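News from the practice cell at Plengate

A few of you at the Patow site have asked how things are going since the arms arrived, so I said I'd write something down before the rumours get any better. No, we haven't lost anybody. There are 11 of us on the team, same as in May, though what we do all day has shifted a fair bit.

The biggest change for me is the walking. I used to spend most of a shift on my feet between the shelves and the packing bench, and now I spend half of it sitting down, guiding a pair of arms through the same little job over and over - pick up, move across, set down, back to the start. We logged 1,795 runs by 19th October and I reckon I dreamt about a good few of them. My knees are delighted, my shoulders less so, and Vidar Lunde has put in for better chairs (thank you Vidar, please keep nagging!).

We change the cloth, the wallpaper and the bits and bobs on the table every so often, so the arms don't get too used to one set-up. I never thought choosing wallpaper would be part of my job, but people have got quite competitive about it.
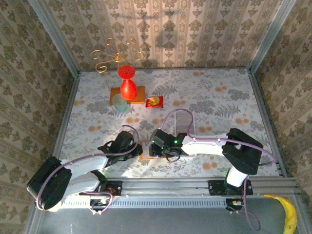 What I do miss is the chatter. You can't really gossip while you're steering, so we've moved our tea break to the middle of the morning and all take it together, which the Sellow lot might like to copy. Pay stays on the old grade until the review, and I've asked for the new duties to be written into it properly. If you fancy a go, there's a sign-up sheet by the Pfeiffer door, and two slots a week are kept for people from other teams.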